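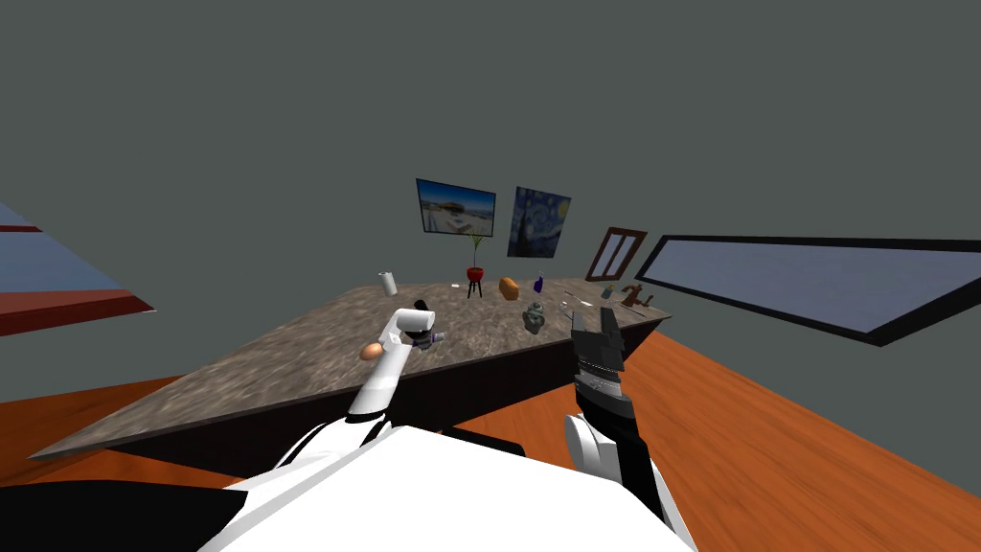 Trotside court sittings to move in the new year

14 Nov 2018

Family and civil hearings now listed at Trotside will be heard at Kendby once the winter break is over. The decision was confirmed in writing to court users last week. It follows a consultation that closed in August and drew 60 responses, most of them against the move.

Trotside will keep one courtroom, which will sit two days a week for short matters such as council tax cases and licensing appeals. Everything else goes to Kendby, including trials and any hearing where an interpreter has been booked. The public counter at Trotside will stay open in the mornings, but only for handing in papers. Staff there will not be able to look up a case or take a fee.

If you already have a date, it stands. You should get a fresh notice with the new address at least 10 days before the hearing. If it hasn't come by then, ring the number on your old notice and have your case number ready. Please don't assume that a hearing has been put off, as the court can go ahead without you.
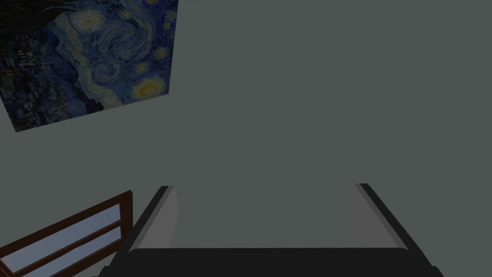

One reader wrote in to say that the consultation paper gave the journey to Kendby by car and left out the bus altogether. With a 10 o'clock start, she said, anyone coming from the far side of Trotside would need the first bus of the day, and would still be late if it missed the connection. She asked whether later start times had been looked at.

They have, up to a point. The written decision says that parties who depend on public transport can ask for a start after 11, and that the request should be made when the notice arrives. It does not say how many of these slots there will be. We have asked and will print the answer when we get it.
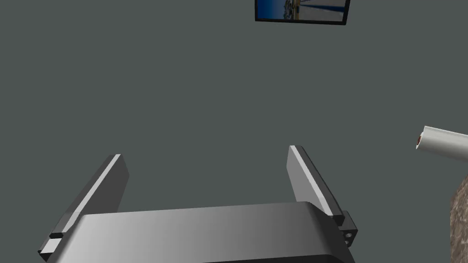
The other change is to video hearings. Kendby is to use a system called Boltitz for short procedural hearings, so that solicitors and parties can join from elsewhere. Final hearings will still be held in person unless the judge orders otherwise. You can refuse a video hearing, but you must say so in writing within 5 days of the notice.

Oyelaran, the law firm on the market square, told us it will carry on with its free advice session in Trotside and has no plans to move its office. The session is for first advice only, and you will need to book. 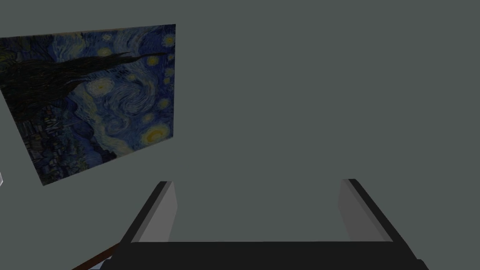
Witness expenses can be claimed for the longer trip in the usual way. Keep your tickets, or make a note of your mileage, and send the form in within 2 months of the hearing. Forms are at the counter in both buildings.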